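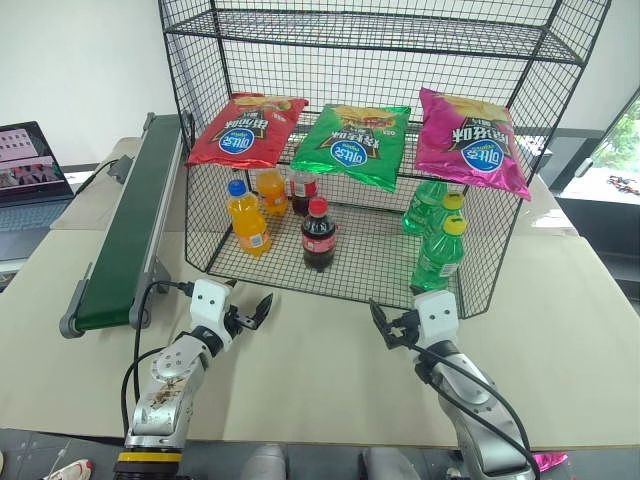 Plostden's shelf-picking paper claims a gain from 3,000 demonstrations, and I keep coming back to the test set: 213 trials, one shelf, the same drinks and chips. Iker Miranda, the lead author, calls this generalization. I'd call it practice.
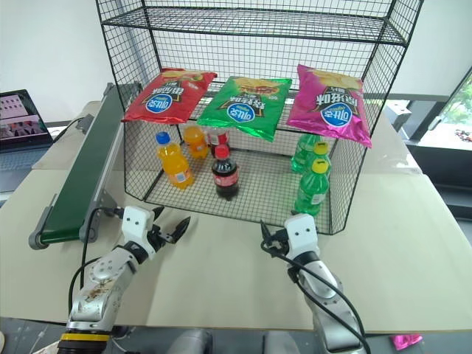 Reaching toward a green soda bottle is a fair test of reach. It says little about a store where the stock changes every week. The Wamitz baseline also got 3 tries per item against 8 for the new method, a detail left to the appendix. Give both the same number and I suspect much of the gap goes away. Maybe I'm wrong. The follow-up is due in February, and I'd like to see a second shelf in it.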